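Bestero long-handled bulb planter, six months in the ground

2025-04-04
Filed under: Tools, Bulbs, Spring

Quick one tonight, I have seed trays to move before dark. A few of you asked about the bulb planter I kept mentioning last fall. Bought it in September, used it hard till the ground froze, and now the daffodils are up so I can say something useful.

It's the Bestero stand-up planter, the long one with the foot bar on both sides. Not the short hand version. I had the short hand version years back and my wrist still remembers.

Planted 162 bulbs with it. Mostly daffodils, then a mess of crocus along the front walk, and a bag of alliums I forgot I ordered. Three evenings, all told. With a trowel that would have been two weekends and a lot of complaining.

How it works: step on the bar, twist a bit, pull up, and the plug of soil comes with it. Drop the bulb. Next time you push down, the old plug pops out the top. In theory. In my back bed, which is decent loam after years of leaf mold, that's exactly what happens. Lovely. You get a rhythm going.

In the side bed, clay. Different story. The plug jams in the barrel and you stand there poking it with a stick. I kept a bucket of water next to me and dunked the barrel every 6 holes, which helped a lot. Watering the bed the night before helped more. If your whole yard is clay I'd think hard before spending the money.

Depth marks are painted on the outside of the barrel. WERE painted. Mine wore off by the second evening. I scratched new ones in with a nail and those are still there, so fine, but come on.

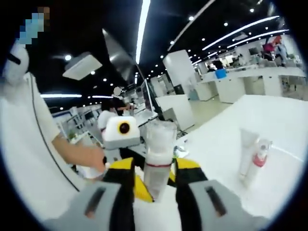
Siriporn Luangrath

Handle next. It's a T handle with foam grips, comfortable, no blisters even without gloves. The foam is starting to split on the left side where I lean it against the shed wall. Tape will fix it. Height is good for me at five foot four. My neighbor Edvin Midtbø borrowed it for his tulips and he's well over six feet, and he said his back was sore after an hour. So tall people, try it in the store first if you can. He also brought it back cleaner than I lent it, so he can borrow it again.

I looked at the Morkar before buying. Nicer steel, I think, and a wider barrel, but it only has the one foot peg, and I like to stand on things squarely. Hovland makes one too, cheaper, thinner bar. The one at the garden center in Porkstead flexed when I stepped on it and that was on the shop floor, never mind clay. Put it back on the rack.

Barrel width is worth a mention. The Bestero is right for a single daffodil or a little cluster of crocus, three or four to a hole. Big double-nosed bulbs were tight. I ended up wiggling the hole wider, twist and lean, and it took it without bending. Lily bulbs, forget it, get the spade.

Roots: it'll cut small ones. Under the maple I hit bigger ones over and over and just moved the hole. No tool's fault really. The crocus under there look scattered and natural now, which people keep complimenting, so I say thank you and leave it at that.

Rust. Some. The cutting edge has a brown bloom on it after the winter, and yes I put it away damp, and yes I know. Wire brush and a wipe of oil took most of it off. The teeth are still sharp enough for the lawn, I tried it on a patch yesterday moving snowdrops. Worked great for that by the way — you can lift a whole clump in the green and drop it straight into a hole the same size. Didn't expect to use it in spring at all.

The daffodils came up even, all at about the same hieght, and they're flowering together for once. With the trowel I always got lazy toward the end of the bag and planted shallow.

Good: fast, sturdy, easy on the knees, nice foot bar.
Bad: depth marks, foam, hates clay.

Would I buy it again? Yes, for this yard. If you only do a dozen tulips a year, borrow one. I've got more crocus on the list for the fall and maybe some camassia down by the ditch if it stays wet enough. Comments are open but I'm slow at answering untill the tomatoes are potted on.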